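Ticket 104: Fivgate two-arm cell, right gripper loses the part on handover
Opened 2021-12-16 by Samah Radwan
Status: open, waiting on parts

Right arm lets the part slip when both arms hold it by the ends. Left arm is fine. Fault came up 11 times in 69 cycles on the Lunelska program. No error code on the controller, and the gripper reports closed every time.

Checked the finger screws on both arms. Two on the right gripper took a quarter turn. Ran 16 more cycles and got the same fault.

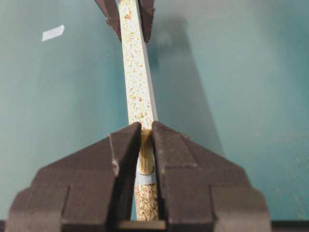 Next I re-zeroed both grippers and swapped the cables at the controller. The fault stayed on the right arm, so the cable is ruled out. Closing current was set lower on the right than on the left. Matched them and saved the settings under the Soliman profile.

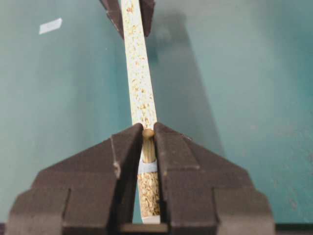 Stick held in both grippers, blue band near the close one.

Fault is less frequent after the current change but has not cleared. I suspect play in the right finger servo. Replacement ordered from Sindlow. Please leave the speed at the low setting until it is fitted.

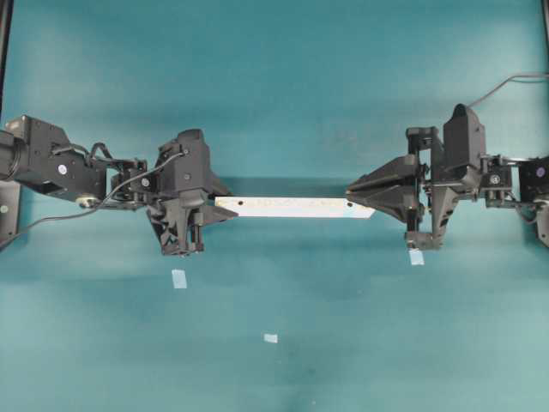
Do both arms need to be re-zeroed after the servo swap?
Only the right one, as long as the left arm has not been unplugged. Run the handover check at low speed before going back to the normal program.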